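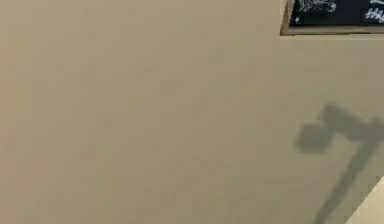
Drincombe, 6/23/18

Casual tutor wanted, evening bookkeeping classes

Nikura Community Learning is looking for a casual tutor to teach introductory bookkeeping at our Drincombe rooms. The classes are for adults who run a small business or do the books for a club. Most have never used a ledger before.

The job is two evenings a week during term, 6.30 to 8.30 pm. Groups are small and the course notes are already written, though you are welcome to add your own exercises. You would also mark the take-home work and keep the attendance roll.

You will need:
A Certificate IV in bookkeeping or accounting, or a higher qualification
At least four years of paid work in the field
A current working with children check, as we enrol students from 16
Your own transport. The last bus leaves before class finishes.

Teaching experience is useful but we will train the right person. We can help with the cost of a Certificate IV in Training and Assessment, up to $725, once you have finished your first term.

Pay is at the casual tutor rate and includes paid marking time. There is a one-off payment of $300 for attending the two induction sessions, which are run by our program coordinator, Niloufar Bagheri.

To apply, send a resume and a cover letter of no more than one page to Impi Tuominen at the Nikura office, Lindqvist Street, Drincombe. Please give the names of two referees, one of them a recent supervisor. Applications can also be left at the front counter during office hours.

Interviews will be held at the office. We will contact all applicants either way.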